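Stop grading teleop on speed

Friday, September 6, 2019

Quick one, on a train, battery going.

Everybody who shows a robot a task by remote control wants to talk about demos per hour. Islow does it on their sales page. We did it on the Naltulia project for most of a year. I think it's the wrong number and I'd drop it tomorrow.

Reason: fast operators teach fast habits. Yank, overshoot, fix. The policy learns the overshoot too. It dosen't know which part you meant.

My best set last November was 24 demos. Slow ones. Boring to sit through. They beat a pile the quick crew made in 12 days, and no, I can't prove slowness was the whole story. Lighting changed, the gripper gains changed. Still.

By hand is better for some things. Grab the arm, push it through the motion, you feel the contact. On remote you get a screen and a guess. So give the operator time to guess well! Pause before closing. Look at what's close by. A toaster next to your target matters more than the clock does.

Counter task in sim, soda can, drawer open:
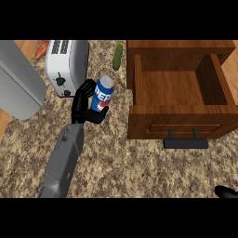
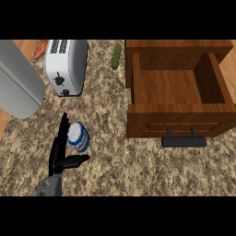
People tell me sim makes this moot, resets are free, just record more. Sure. Free resets mean you can afford to throw out the sloppy takes, and hardly any team does. Nulent keeps everything. So did we, 5 versions of the dataset in a row.

What I'd pay operators for: takes kept after review. Not takes recorded. Give them 10 minutes of nothing between blocks. Tăng's tool lets you flag a bad one mid-run, wich should be standard everywhere by now.

My stop. More on the review part next time.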